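Print this page | E-mail this page
Search news Enter keyword Go

Sturnholm revises packaging rules for small parcel shipments

October 3, 2022

Sturnholm has published a revised packaging standard for small parcels sent through its depots at Beltari and Willik. The standard, numbered 2102, replaces the present rules for single-wall cardboard boxes and takes effect in December.

Under the revised text, the gross weight of a box must not exceed 55 per cent of the limit stated by the box maker. The old rules set this share at 70 per cent. Boxes above the new share must be sent in double-wall board or split into two consignments.
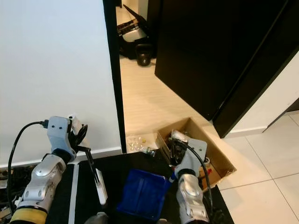

An open cardboard box beside a blue bin.

Closing tape must be at least 70 mm wide and must run 100 mm down each end panel. String and paper straps are no longer accepted as the only means of closing a box. Void fill may be paper or moulded pulp, and must reach the underside of the top flaps.

Labels are to be placed flat on the largest face, clear of all seams. Where a box is used for a second time, earlier labels must be removed or fully covered. Hand-written addresses remain valid if they are in block capitals and dark ink.

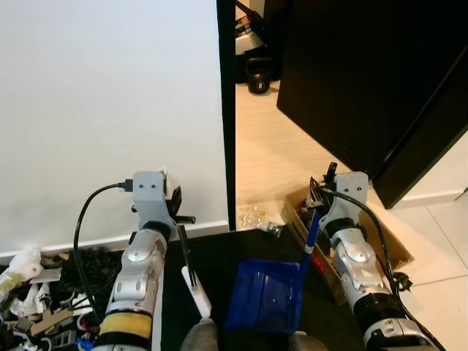 Long and narrow goods are covered by a separate section. Items longer than the inside diagonal of the box may not be bent or forced to fit and must travel in a tube with fixed end caps. Tubes are exempt from the weight share but not from the labelling rules.

The drop and stacking tests behind the new limits were carried out by Magnusson, which also drafted the test annex. Test methods are unchanged from the previous edition, apart from a longer resting period in humid air before stacking.

Account holders may use up existing stocks of narrow tape until the standard takes effect. Printed copies can be requested from the goods-in desk at either depot.

Print this page | E-mail this page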